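Workplace automation > Warehouse and packing

Company wants robot arms for sorting returns. What happens to the rest of us?

Busten
We have 21 people on returns. Management says two arms from a firm called Nunerik will do "the boring part" and nobody loses hours. I've heard that before. Has anyone lived through this?

Özkan
Went through it in August. We used to clear 200 items a shift by hand. The sales pitch said the arm would match that. First month it did 130, and people stood next to it fixing jams. Hours stayed the same, but the job got duller — you wait on a machine all day. Get the promise in writing.

Beltberg
depends on the boss
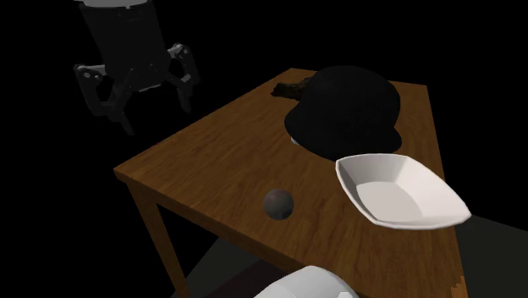
Who decides how fast the line runs once the arms are in?
Usually the supervisor, through a setting on the control panel. Ask who is allowed to change it, and whether your break times are tied to it.

Comments

Ours peaked at nearly 194 on a good day. The brochure only talked about good days.

Ask about training pay too. We got a video and a sandwich.

"Nobody loses hours" can still mean they don't replace anyone who quits.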